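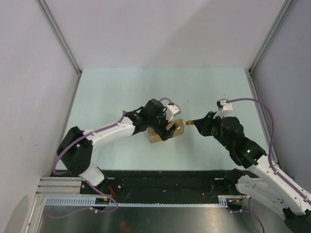

Two-arm cell at Illbridge: the left gripper holds a small cardboard box.

Call for participants: stopping study on two-arm handover (Gumunwood project)

We are looking for 30 people to help us understand a fault which we did not manage to explain alone. You do not need to be an engineer. You need to be over 18, comfortable with reading English on a screen, and patient.

What went wrong

Our robot cell passes small objects from one arm to the other. In one of the long runs the receiving arm closed its gripper, but the giving arm did not open. Both arms continued to pull. The software, which we call Sirker, should stop the motion when the force is too high. It stopped after 51 seconds. The person on duty had the stop button beside her and did not press it, as the screen still said "handover in progress" and she believed it. Nobody was hurt. One gripper finger was broken and the object was destroyed.

We have since read through the logs of 2,000 handovers. In 237 of them there was a short time when both grippers were closed and the screen gave no warning. So the long fault was not a single accident – it was a common small fault that one time did not end by itself.

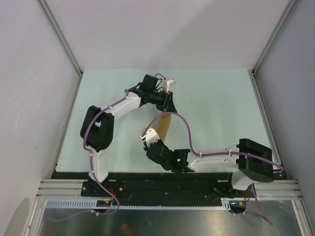

Working with a longer wooden piece between the two arms.

What we ask you to do

You will sit at the operator's desk, outside the cell, and watch handovers on the screen and through the opening. When you think that something is wrong, you press the stop. In some of the sessions we will produce the fault on purpose, at reduced force. We will not tell you in which ones. After each block you fill in a short form about what you saw and why you pressed, or did not press.

One visit takes two and a half hours with a break. We ask every participant to come twice, with at least one week between the visits.

Safety

The force limit has been moved out of Sirker and into a separate unit, the Zoubi relay, which cuts the motor power without asking the software. It is tested each morning before the first participant arrives. You will never be asked to put your hands in the cell, to load it or to free a blocked object. Please tie back long hair and leave scarves in the locker.
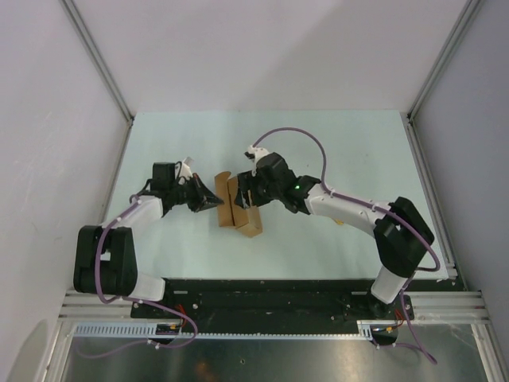
You cannot take part if you have worked with our cell before, or if you were present on the day of the fault. Glasses and contact lenses are no problem. If you have difficulty to see red and green, please do apply and tell us – we would like to include you.

Travel costs are paid back against the ticket, and lunch is offered on both visits. You may leave the study at any moment and do not have to give a reason.

How to apply

Write to Bríd Mulcahy at the Illbridge front office before 5 May 2018. Please give your age, the languages you read, and whether you have used any industrial machine at work. The visits will be in August.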